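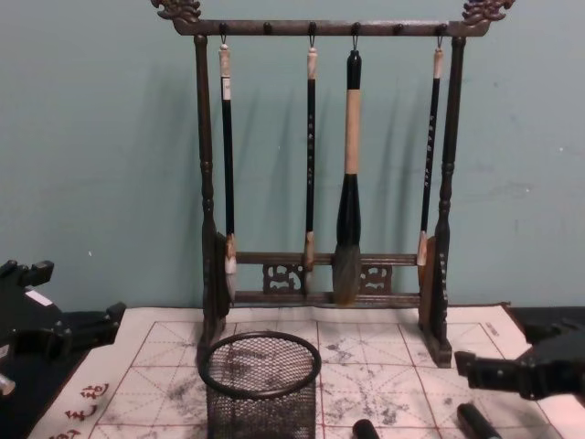
3.2 Where the brushes live

Storage was the part of this study I least expected to enjoy writing up, and it ended up filling more of my notebook than the ink did. When I asked our 26 home learners where their brushes went after a session, most of them said "oh, just in a jar", and then went on talking for ten minutes (people have feelings about jars!). A smaller group used a hanging rack of the old-fashioned kind, and Figure 1 shows the one I kept on my own practice table, a dark wooden thing with scrolly dragon-like carvings at the top corners and a row of six knobs under the bar. Four brushes hang on it and two knobs are free, one second from the left and one second from the right, so the big brush with the fat beige handle gets plenty of elbow room. I'd come to like that gap. Hung next to a neighbour, a full tuft like that one is forever being nudged when you reach for something thinner.

Figure 1. Brush rack with four brushes, standing on a gridded water-writing cloth.

Roman Domański, who ran the evening group with me, pointed out early on that the learners with racks talked about their brushes differently. They said "the thin one on the end" or "the one by the wall", where the jar people mostly said "my good one". I went back through the interview notes in May and he was right, more often than I'd have guessed. Position seems to do some of the work that names do. One woman in the Camacho group had never learnt what any of her brushes were called and could still tell me over the phone, without getting up, which hook each was on.

The second thing was setting up. Learners kept a diary for the length of the course, and we asked them to jot down how long it took from sitting down to the first stroke. I won't lean on these times too heavily, as they were written down by people who were also filling the water pot and moving the cat. Still, the slowest sessions ran up to 40 minutes, and nearly all of those came from homes where the brushes were put away in a drawer. With the rack already out on the table, people tended to simply start. Several wrote that they'd only meant to dust it.

Water-writing cloths muddy the picture a bit. The red grid gives you somewhere to aim and there's no ink to clean up afterwards, so a learner with a cloth left out will often do a few characters while the kettle boils. Aurel Buzatu thinks the cloth explains most of what I'm putting down to the rack, and he may well be right – the two were usually on the same table, and we didn't plan for pulling them apart. Section 5 comes back to this.

A last word on the racks themselves. They came up in the interviews as presents far more than as things people had bought, and a fair few learners were shy about using them at first, because the carving made them look like ornaments. Two said theirs had stood on a shelf with no brushes on it until the course began.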